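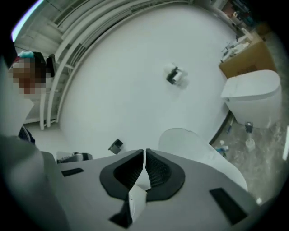

Petronella Gumede: pues yo con blanco brillante no puedo, lo digo ya. A la media hora me lloran los ojos y las piezas claras no las veo ni buscándolas con el dedo. Tapete gris mate y se acabó el problema.

Inicio Foros Taller Orden Buscar Entrar
Lectura: 4 min
Última actualización: mayo

Tema: Superficie redonda y blanca para cosas pequeñas, ¿sí o no?

billov
Abro hilo que en el otro nos fuimos por las ramas. Llevo un tiempo ordenando y montando cosillas en redondo y en blanco, y la gente me dice que estoy loco, que eso se hace en rectangular de toda la vida. A mí me va bien para lo negro, salta a la vista enseguida. Lo translúcido ya es otra historia, ahí Petronella tiene razón, el plástico lechoso se come el fondo. Quiero opiniones de gente que trabaje así, no de catálogo.

Siyabonga Mokoena
Redonda no. Perdona que sea tan seco pero es que no. No tienes esquina donde arrinconar los tornillos, no puedes sujetar una lámpara de pinza en condiciones, y la pared de atrás la pierdes entera. Tuve una Modard de 132 de diámetro, preciosa, y acabó de mesa de comer. Que es para lo que sirve.

billov
Pero si la pinza agarra igual en un canto curvo

Siyabonga Mokoena
Agarra hasta que gira. Me comí un flexo en la frente un martes a las siete de la mañana, no me cuentes.

tuercafloja
Jajaja. Yo a favor de la redonda por una cosa – somos dos trabajando y en una rectangular siempre hay uno que está lejos. En la redonda te inclinas un poco y llegas. Eso sí, cada uno con su bandeja, si no se mezcla todo y acabas discutiendo por una arandela.

Petronella Gumede
Lo de la bandeja es lo primero que tenía que haber dicho. Forma de la mesa me da igual, la verdad. Bandeja con borde, fondo mate, y lo que sale de la bandeja vuelve a la bandeja. Yo uso las Wumen bajitas, las de tapa que nunca cierra bien. Para lo negro bandeja clara, para lo claro bandeja oscura. No hay más misterio.

billov
Y cuántas tienes en uso a la vez?

Petronella Gumede
3. Pendiente, en marcha y terminado. Con más me pierdo.

mirlo_de_patio
Discrepo con lo del tapete, Petronella. El tapete guarda miga, pelusa, viruta de lijar, de todo. Una superficie lisa le pasas la mano de canto y sabes si queda algo. Con tapete he encontrado un muelle a los tres meses, clavado en la espuma. Lo liso se limpia y punto.

Petronella Gumede
A ver, el tapete se sacude en el balcón. Y en lo liso el muelle no aparece a los tres meses, aparece debajo de la nevera o no aparece.

mirlo_de_patio
touché con el muelle. Sigo sin tapete

Siyabonga Mokoena
Otra cosa que no se ha dicho: lo que hay detrás. Si tienes baldas pegadas a la mesa todo lo que está en uso termina en la balda "un momentito" y allí se queda. Lo redondo delante de una estantería deja además dos huecos raros a los lados donde se cae todo. Yo metería en esos huecos cubos de papelera, y ni así.

billov
Lo de los huecos lo compro. Se me van las bridas por ahí y luego a gatas con la linterna. Había pensado en un burlete pegado al canto, tipo tope, finito, de esos de puerta. Alguien lo ha probado???

tuercafloja
Yo puse uno, se despegó en verano. Luego una tira de velcro de coser pegada con cola de contacto, el lado blando hacia arriba, y aguanta. Frena lo que rueda y no molesta al antebrazo. En Nyaga tienes rollos por hasta 20 euros según ancho, pero con el estrecho te sobra.

Siyabonga Mokoena
O compras una mesa rectangular – que trae las esquinas de serie.

tuercafloja
qué pesado eres, de verdad (con cariño)

nueva_aqui
Hola, pregunta tonta, y para los cables pequeños y los aparatitos a medio abrir qué hacéis? los míos terminan siempre en el borde y del borde al suelo

Petronella Gumede
Regla de casa: nada a menos de un palmo del borde, y lo que está a medio abrir, en el centro y con los tornillos en un platito al lado. Platito de café, de loza, que pesa. Los de plástico los vuelcas con la manga.

mirlo_de_patio
+1 al platito. O un imán debajo si son de acero, los de latón ni caso le hacen

billov
Vale, me lo apunto: velcro en el canto, bandeja oscura para lo clarito, platito. La mesa no la cambio, Siyabonga, ya lo siento. Mañana paso por Nyaga si salgo a una hora decente y os digo qué ancho de velcro me llevo.

Siyabonga Mokoena
Mira de paso las rectangulares.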